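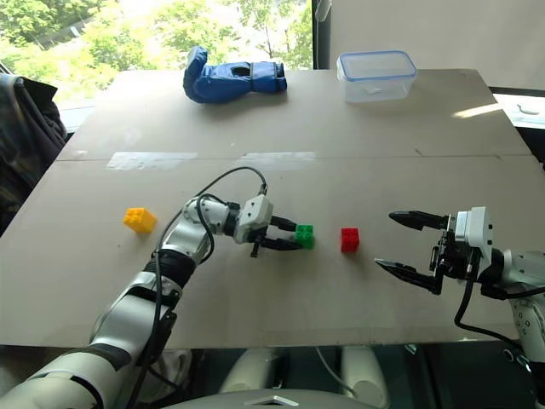
Home | Modules | Robotics Laboratory | Handouts | Contact
Print this page | E-mail this page

ROBOTICS LABORATORY 101
Handout 4: Rules for tabletop handling work with two arms

1. Purpose

This handout sets out the rules which apply to all tabletop handling exercises in the Skirum teaching laboratory. It should be read before the Tuesday session and brought to the bench. Students who have completed the Hundine simulation exercises will know some of the terms, but the simulation rules do not replace those given here.

The rules are local. They supplement the University's general safety policy and the risk assessment kept at the bench. Where two documents disagree, the stricter one is to be followed and the difference reported to the module office.

2. Before power is applied

2.1 Read the risk assessment for the bench and sign the session sheet.

2.2 Test the emergency stop. The test is entered on the sheet by the person who carried it out.

2.3 Check the cables along their whole length. A cable that runs outside the arm must have enough slack for every wrist position in the exercise, and must not be able to catch on a joint, a finger or the table edge. Cable runs are checked again whenever the exercise is changed.

2.4 Check that the work surface lies flat and does not slide. Cardboard is allowed as a covering in Exercises A to C. Seams must be taped down, and the covering is replaced when it is torn or when the tape begins to lift.

2.5 Remove bags, drinks and loose clothing from the reach of both arms. Scarves and lanyards are taken off, and long hair is tied back.

3. Objects on the table

Each exercise has an object list. In Exercise B the list consists of toy building bricks of different colours, to be picked up one at a time, together with larger items placed towards the back of the table. The larger items are not to be grasped in Exercise B. They are there so that the operator must plan a path with regard to things which are not the target.

Bricks should be set out with enough space between them for an open gripper to come down without touching a neighbour. No object may be added to the table if it is not on the list. Glass, open liquids and anything with a blade are forbidden in all exercises.

4. Sharing the space between two arms

Most contact between arms in this laboratory has happened near the middle of the table, where both can reach. The following rules apply.

(a) Only one gripper may be closing on an object in the middle zone at any time. The other arm waits, with its fingers outside the zone.

(b) The waiting arm may be left with its gripper open, but must not be moved until the first arm has lifted clear.

(c) If an object is to be passed from one arm to the other, the speed limit for both arms is 200 millimetres per second.

(d) Neither arm may pass over the other. This rule has no exceptions in the present module.

Hands must not enter the reach of either arm while the drives are live. A fallen brick is left where it is until the arms have been stopped and the operator has said "clear" aloud. The same applies when a brick has only tipped over and looks easy to put right.

5. Roles

Students work in pairs. The operator gives commands and watches the grippers. The observer stands within reach of the emergency stop and has no other task. In particular, the observer does not take notes, use a telephone or arrange objects. Roles are exchanged at the half-way point of the session, with the arms stopped.

6. Recording

Every attempt is recorded, including those which fail. An attempt begins when the gripper leaves its start position and ends when the object is released or the attempt is abandoned. Failed attempts are not to be deleted from the Preda log. Each entry gives the exercise, the target object, the arm used and the result in one or two words ("placed", "dropped", "missed").

Last year's cohort submitted about 2000 entries, of which 89 could not be marked because the arm used had not been stated. Entries without this field will be returned.

7. After the session

Arms are returned to the rest position before power is removed. Objects are put back in the Zarberg trays and counted against the list. Any contact between the arms, or between an arm and the table, is reported on the day it occurs, even if no mark can be found.

8. Preparation for the next session

Read Handout 5 (Gripping force and soft objects). Be ready to explain, with a sketch, how you would divide the table into zones for Exercise C, and which arm you would assign to each object.

Module office: Robotics Laboratory, Skirum Building, ground floor. Enquiries in person during office hours or through the module contact form.
© Robotics Laboratory teaching group. Revised April.
Back to top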